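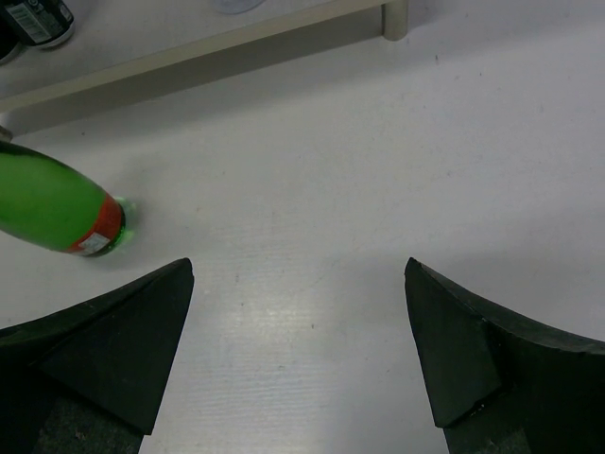

Green bottle with its red label, lying down on the white tabletop.

I have a thing about drinks storage. My sister says it's a problem, my husband says it's a hobby, and somewhere between the two I've ended up with a small white shelf and a lot of opinions about it!

For years our bottles and cans lived on the pantry floor, in whatever bag they came home in. If you wanted a water you dug for it (and usually found ginger ale). Then in October I bought a plain little two-tier shelf from Vorkero, the kind with a board on top, another board down low and skinny legs, and I've been fussing with it ever since.

My first rule is to take everything off before you put anything on. I know, I know, it's boring. But if you just shuffle things along the shelf you'll never wipe underneath, and one leaky soda can will glue itself to the board by summer. Warm water, a drop of dish soap, an old washcloth, then let it dry while you sort.

Sort on a table if you can, a light-colored one if you have it. Sticky rings show up right away on white, and so do little crumbs of label. I wipe mine down between batches, going with the grain, and then buff it with a dry dish towel so the glass doesn't skid.
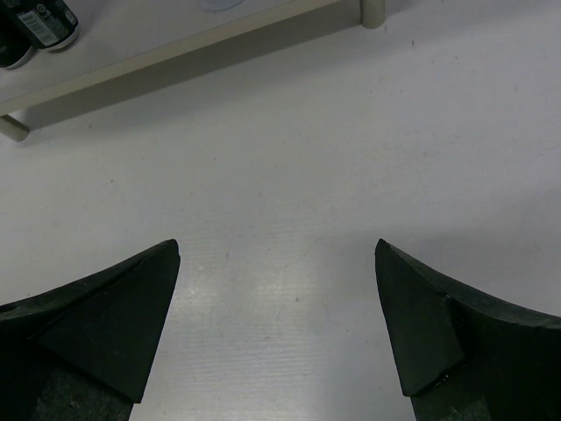

Desmond Haddad wrote in to say that he never buffs at all, he just spreads a damp tea towel over the whole table and stands the bottles on that, and he hasn't chipped one yet. I tried it, Desmond, and you're right about the skidding, but my labels got soggy around the bottom. Maybe I wring it out less than you do!

Anyway, once the table's clean, group things by how often you reach for them. Forget color, forget height (I went through a height phase, it looked lovely and drove everybody nuts). Cans go down low because they're short and you can grab them without tipping anything over. Bottles you open now and then can go on top, where there's plenty of headroom. Water gets the front of whatever spot is easiest, and in our house that means 4 feet off the floor so the kids can get their own.

Glass needs a bit more care. I leave a finger's width between glass bottles, and I never lay one down unless the cap is really tight. Twist it, turn it over above the sink, count to 26 (I used to count to ten and I've regretted it), and if your hand's still dry you're fine.

Turn the labels out while you're at it. It takes a second, and you won't be picking up every bottle to read it.

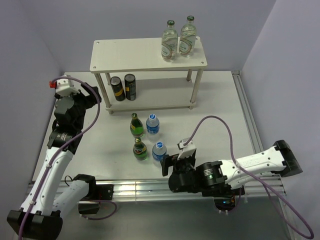
Glass bottles up top, cans on the lower board, and the green bottles and small waters still out on the table.

If your shelf wobbles, check the legs before you blame the floor. Mine had one that wasn't pushed in all the way, and I'd been folding cardboard under it for weeks. Next up is the spice drawer, and I'm already dreading the paprika.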